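**Ticket: dual-arm mouse packing cell, right gripper reports closed while open**
Opened 20 May 2018 by Raquel Pinheiro, Skillov
Software: Ondgate 2

Right gripper intermittently returns "closed, object held" with the fingers still open. The left arm then starts its move on a false signal.

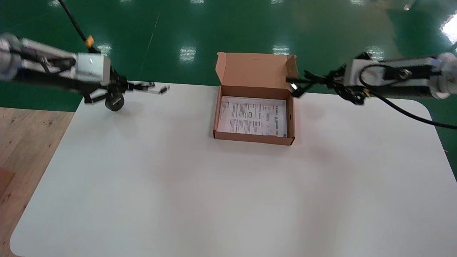
Fault appears only in the packing routine. Jogged by hand from the pendant, the same gripper passed 100 cycles. In the routine it failed 2 of 50.

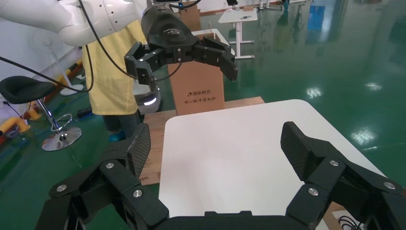 Position feedback was checked first. Encoder counts agree with the commanded opening. With the fingers spread wide, both textured pads are at the angles we expect for full open, so a slipped linkage is unlikely. Force threshold is at the Fomska default.

Logs show the "held" flag going high before the close command is sent.

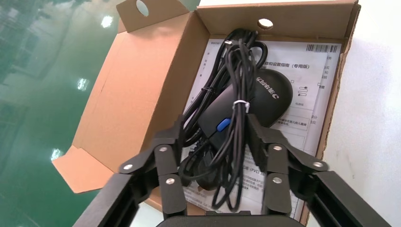
Suspect a stale flag from the previous pick. Added a reset at the approach point and a 20 ms wait before the read. No false "held" in the next 50 runs.

Safety note: until this is signed off, run at reduced speed and stay out of reach of both arms.

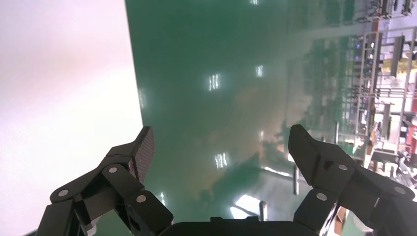 Esteves has the logs and will check whether the left gripper driver needs the same reset. Ticket stays open.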